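Brivimer Support
Category: Household tasks, drawers
Opened by: Kobina Kyei
Assigned to: Pylyp Sirko
Status: Open

Reported problem: The Feltance arm put the item in the drawer correctly but failed to close the drawer in 2 of 10 attempts. The customer asks whether the task may be listed as suitable for unattended home use.

21 March 2020, P. Sirko: Logs reviewed. In both failures the arm stopped early and reported the task complete. The January update does not correct this fault.

Resolution: The task may not be listed at present. Supervised use is permitted. Please attach the full log to any further report.

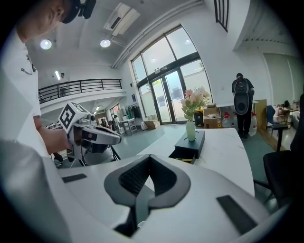
Issue 31, page 2
Black box on the marble-topped table, drawer open, vase on top.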